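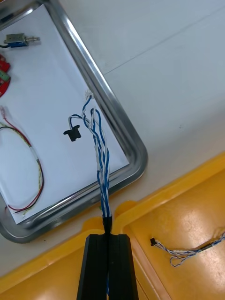 ## Section 2: Choosing a spot and setting up your Bakero 616

By now you should have everything out of the carton and laid out on the kitchen table, with the little bag of screws somewhere the dog can't get at it. If you skipped Section 1, please pop back and tick off the parts list first. It's a short list and a ladder is a poor place to discover you're missing a bracket.

This section takes you from the table to a working weather station: the outdoor mast with its wind cups, vane, rain gauge and temperature shield, and the indoor display that goes on a wall or shelf. Most people get through it in an afternoon. If you have a helper, rope them in for the mast, and again at the end when somebody has to stand outside pointing at north while you shout through the window.

### Before you start

You will need:

- a cross-head screwdriver (medium)
- an adjustable spanner
- a spirit level, the small kind is fine
- a compass, or a phone with a compass on it
- outdoor cable clips
- a pencil
- a ladder, if you're going above head height

> **CAUTION:** Look up before you lift anything. Never put up the mast near overhead power lines, and leave the job for another day if it's wet, gusty or there is any thunder about. If you aren't comfortable on a ladder, a fence post or a garden pole at ground level will still give you years of useful readings.

### 2.1 Finding a good place for the mast

We get more letters about this than anything else, so do forgive me for going on a bit. The station can only measure the weather where you put it. A rain gauge tucked beside the shed measures the rain beside the shed, and a thermometer over a north-facing brick wall in an Australian summer measures mostly brick.

1. Walk around the yard at different times of day and notice where the shade falls and where the breeze seems to get through. Open lawn is best. Bitumen, concrete, metal roofs and air conditioner outlets are all places to avoid.
2. Look for trees, and think about how big they will be in a few years' time. Leaves in the rain gauge are the most common cause of a "no rain" complaint, closely followed by spiders.
3. Check the distance back to the house. The cable supplied is 20 metres long, and that has to cover the drop down the mast, the run along the fence or wall, and the bit inside to the display. Lay it out loosely along the route you have in mind before you drill anything at all.
4. Mark the spot with a stake and live with it for a day or so, if you can bear to wait. You may find it's exactly where the washing goes, or where the kids cut across to the trampoline.

**Note:** Very few of us have a perfect spot. My own station at home in Wiltport is on the back fence between a lemon tree and the neighbour's garage, and the wind readings in a westerly are frankly hopeless. Temperature and rain are lovely, though, and those are the ones I look at over breakfast. Pick the reading you care about most and favour that one.

### 2.2 Putting up the mast

1. Fit the two halves of the mast together and turn the upper half until the locating pin clicks. Tighten the collar by hand and then give it a quarter turn with the spanner.
2. Slide the crossarm over the top of the mast and nip up the screws just enough that it stays put but can still be swung around. You'll be lining it up with north later on.
3. Fit the wind cups to one end of the crossarm and the vane to the other. The cups should spin freely if you blow on them. If they drag, loosen the small screw underneath and lift them by the thickness of a sheet of paper.
4. Fix the temperature shield below the crossarm with the open slats facing down and the solid cap on top.
5. Attach the rain gauge to its own bracket. Remove the strip of tape holding the tipping bucket. (Please do this now. It's a white tape on a white bucket and it is very easily forgotten.)
6. Stand the mast in its bracket and tighten the clamps evenly, going from one to the other and back again so that the pole doesn't creep sideways.
7. Put the spirit level across the rim of the rain gauge in both directions and adjust until it's level. A gauge on a lean will under-read, and you'll be cross with the Bureau for no good reason.

> **CAUTION:** Don't overtighten the crossarm screws. The thread is cut into a soft alloy and will strip if you lean on it.

### 2.3 Running the cable

Every outdoor sensor joins at the junction box partway up the mast, and a single cable goes from there to the house. The plugs are all different shapes, so you can't mix them up without really trying. If one doesn't want to go in, turn it over and have another look at it.

1. With the display still unplugged, open the junction box lid and press each sensor plug into its matching socket until you feel it seat.
2. Feed the main cable up through the rubber gland at the bottom of the box. Leave a small loop hanging below the gland, so that rainwater runs down to the bottom of the loop and drips off there.
3. Close the lid, checking that the seal sits in its groove the whole way around.
4. Clip the cable down the mast and along your route. Keep it out of reach of the whipper snipper, and clear of any mains wiring.
5. Bring the cable indoors through an existing gap if you have one. A window frame with a brush seal is usually fine. If you need a hole, drill it sloping slightly downwards to the outside.
6. Coil up whatever is left over and tie it loosely. There's no need to cut it, and we'd much prefer you didn't.

**Note for renters:** Reinaldo Araújo, who looks after our workshop bench, has had his cable running in through the laundry window for several years with nothing more than adhesive clips, and it came away clean when he moved house. Warm the clips with a hair dryer before peeling them off.

### 2.4 Setting up the display

Choose a place out of direct sun and away from the stove, the kettle and the top of the fridge. The display has its own indoor thermometer in the base, and it will cheerfully tell you the lounge room is tropical if you park it above the heater.

1. Plug the main cable into the back of the display.
2. Put in the backup batteries, and then connect the power adaptor. The batteries only hold the clock and your records during a blackout, and won't run the screen for long.
3. Wait for the start-up picture to clear. It takes a minute or two, and the outdoor numbers will show as dashes until the first set of readings comes in.
4. Press **MENU** and set the time, the date and your hemisphere. Hemisphere matters for the sunrise table and the little moon symbol, which will otherwise be the wrong way around.
5. Enter your height above sea level. A map or your local council's website will give you this. Near enough is good enough, and you can correct it later without losing any records.
6. Choose your units. Metric is already selected, and there's a separate setting for wind if you are a boating household and like your knots.

### 2.5 Lining up the vane

Call your helper back in for this one — a cup of tea first is quite acceptable.

1. Have your helper stand by the mast with the compass, well back from the metal pole, and find north.
2. Swing the crossarm until the notch on the vane housing points to it.
3. Hold the vane itself over the notch and keep it there.
4. Indoors, press and hold **WIND** until the letter N stops flashing.
5. Let go of the vane and tighten the crossarm screws.

Turn the vane slowly through a full circle while somebody watches the screen. The display shows 8 compass points, and you should see each of them in order. If one is missing, go back to the junction box and press the vane plug home again, then repeat the check.

### 2.6 Checking the rain gauge

1. Fill a small cup with water and pour it slowly into the funnel, over a few minutes.
2. Listen for the bucket tipping from side to side. It makes a quiet click.
3. Check that the rain figure on the display has gone up.
4. Press and hold **RAIN** to clear the test water from your totals. If you forget, your first day of records will include a thunderstorm that only fell on you.

### If something isn't right

| What you see | What to try |
|---|---|
| Dashes in every outdoor reading | Check the main cable at the display and then at the junction box |
| Dashes in one reading only | Reseat that sensor's plug |
| Wind always zero | Check that the cups spin freely and their screw is not too tight |
| No rain recorded | Remove the tape from the bucket, then look for leaves and webs |
| Temperature high on sunny afternoons | Move the shield further from walls and paving |
| Clock resets after a blackout | Replace the backup batteries |

If you're still stuck, write to us at the Wiltport office and put the word "Bakero" on the front of the envelope or in the subject line. It helps to include a rough sketch of your yard showing where the mast is. We do enjoy the sketches.

Once you're happy with everything, leave the station to run overnight before you start on Section 3, which covers keeping records, setting the frost alarm and the yearly clean we recommend each September.

*Eero Miettinen, for the Bakero team. Section last revised Saturday, January 14, 2023.*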